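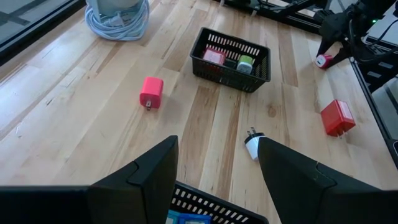 # The Long Education of a Pair of Pincers

By two in the afternoon Ximena Jaramillo has picked up the same red phone charger so many times that she has developed opinions about it. It is too slick. It leans on its prongs when it lands, which makes it look easy to grab, and then it pivots as soon as a finger touches it. "The white round one is a sweetheart," she says. "The red one has plans."

Jaramillo does not touch either of them with her hands. She sits with a pair of lightweight handles, and whatever she does with the handles, two black robot arms do over a wooden table. She pinches, they pinch. She hesitates, they hesitate, with a faint whine from the motors. When a charger has gone into a basket, and the next one, and the one after that, she taps a pedal with her left foot and the whole business is saved as one example. Then she takes the chargers out again, throws them back on the table, and starts over.

This is the job. It has a title, demonstration operator, and it comes with health insurance and a very good chair. I spent a week in May at Cerness, the company that employs her, because I had been told that robots were about to do my chores and I wanted to see how that was coming along. It is coming along one wall charger at a time.

## How to teach something with no common sense

Cerness has one large room in Flestasberg, a town that used to make office furniture and still has the parking lots to prove it. The room holds a lot of tables. The tables hold a lot of arms. People in dark T-shirts stand and sit among them, doing very small things with great concentration, and the overall effect is of a jewelry class run by a car factory.

The idea behind all of it is simple enough to explain at a barbecue, and I have since done so to several people who only wanted more coleslaw. For decades, if you wanted a robot to put a charger in a basket, a programmer wrote down where the charger was, where the basket was, and how to get from one to the other. Move the basket an inch and the robot would place the charger, with total confidence, on the table next to it.

The newer way is to skip the instructions and show it. A person steers the arms through the task while cameras record what the robot sees and the motors record what the robot does. Do that enough times and you can train a learning system to guess, from the camera views alone, what a person would do next. The system has no idea what a charger is. It has only seen a great many of them get picked up.

"Enough times" is where the money goes. The charger task, known in the company's planning sheet as Tagle, stood at 1,555 saved demonstrations when I arrived. I asked Rosalinda Layug, who runs data collection, whether that was a lot.

"For a toddler it would be insane," she said. "For us it's a decent start."

Each task at Cerness gets a name like that, pulled from a list somebody made early on and never got around to replacing. Tagle is chargers into baskets. Jinico is folding a washcloth, and people who have worked on Jinico talk about it the way my uncle talks about his knee.

## The virtue of making a mess

What I had expected from Layug was a speech on precision. What she mostly wants from her operators is variety, and getting it out of human beings turns out to be a fight.

People are tidy. Ask someone to scatter half a dozen chargers on a table and they will scatter them evenly, with polite gaps, like cookies on a sheet. By the tenth round they are putting them in the same spots. By the fiftieth they have found the quickest path through all of them and are following it like a commuter. A system trained on this will learn the commute. Put a charger somewhere new and it will reach for where the charger ought to have been.

So the operators are told to be worse at their jobs. Chargers go down prongs up, prongs sideways, prongs toward the basket. Sometimes one goes down close enough to the basket rim that the fingers have to come in at a stupid angle. The baskets themselves get nudged and turned. Even the lighting is allowed to do as it pleases, so that glare slides over the tabletop all day and the cameras have to live with it, as they would in your kitchen.

Layug walks the room and makes things worse where needed. I watched her stop at a table, look at a nice arrangement of objects, and sweep it sideways with the back of her hand. The operator thanked her.

The mistakes are valuable too, up to a point. If a charger slips and the operator calmly goes back for it, that stays in, since a robot that has only ever seen perfect pickups has no idea what to do about a dropped one. If the operator drops a charger, swears, chases it to the edge of the table and knocks a basket over, that one is thrown out. The line between a useful fumble and a useless one takes up an entire page of the operator handbook, and I found the page oddly moving. I could have used it in my twenties.
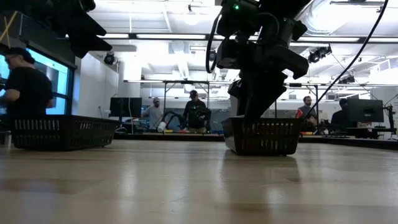

*A gripper works inside one of the two mesh baskets, with more stations behind it.*

## My turn

On my third day they let me drive.

I should say that I am good with my hands. I have rewired a lamp. I sat down in the very good chair, took hold of the handles, and with an audience that had grown larger than I would have liked, I reached for the white round charger, the sweetheart.

I missed it. I missed it by what seemed to me an impossible distance, given that I was looking straight at it. The handles have no feeling in them. Your own fingers tell you a thousand things when they close on an object (it's cold, it's heavier on this end, it's about to roll) and you don't notice any of them until they are all gone at once. What remains is your eyes, and eyes are terrible at knowing how far down a thing is. I came in too high and pinched some air. I came in too low and leaned on the table, and the arm gave a little shudder that I took personally.

"Slower," Jaramillo said. "And breathe, maybe."

On the next try I got it, lifted it, carried it over the basket with my shoulders up around my ears, and let go. It went in! I was ridiculously happy. I looked around for somebody to tell and they had all gone back to work.

The trick, she explained, is to stop thinking of the gripper as a hand. It has two fingers and one idea. You line up the flat sides of the fingers with two flat sides of the object, you close, and you don't ask for anything fancy. With chargers this means working out, before you move, which way the prongs are pointing and whether you would rather hold the thing by its body or fight with the metal bits. Jaramillo makes this decision so quickly that she can't describe making it. That is precisely the stuff the company is paying for, and it is awkward to collect in any other form.

She came to Cerness from a dental lab, where she made crowns. She says the pay is better and the teeth were more interesting. On a good day she can save 200 demonstrations. My total for the afternoon was 3, and one of those was later rejected because I had left the pedal down while scratching my nose.

## Is it working?

Every so often the operators let go of the handles and the system gets a turn by itself. The engineers call this an evaluation. The operators call it the recital.

The one I saw started well. An arm swung out over the table, paused, and went down for a pink charger like it had been doing this all its life. It closed its fingers, lifted, and delivered the charger to the basket with a small sideways wiggle before release. Jaramillo groaned. The wiggle was hers. It's a habit she has, a shake to make sure the thing isn't stuck, and the system had learned it along with everything else and now performed it every single time with complete sincerity.

The second charger went in too. At the third, the arm reached, stopped, drew back, reached again and stopped again, like someone at a party trying to decide whether to go for the last shrimp. It kept this up until an engineer ended the run. The charger had been lying at an angle the system hadn't seen much of, and nothing in its education suggested a next step.

Layug wrote the angle down. The plan for the following week was 300 more demonstrations with the prongs pointing that way, and you could hear the news travel across the room.

I asked her when I could expect one of these in my house. She gave me the look that people in her business must practice. She said that chargers were going pretty well, that nobody should throw out their own hands just yet, and that she would personally like to see it handle a table where someone had left a sandwich. Then she asked whether I was doing anything for the next hour, as one of the stations was free and there were washcloths.

I told her I had a train. Jaramillo already had the handles up again. On the table the red charger had come to rest on its prongs, leaning, and she was going in from the left.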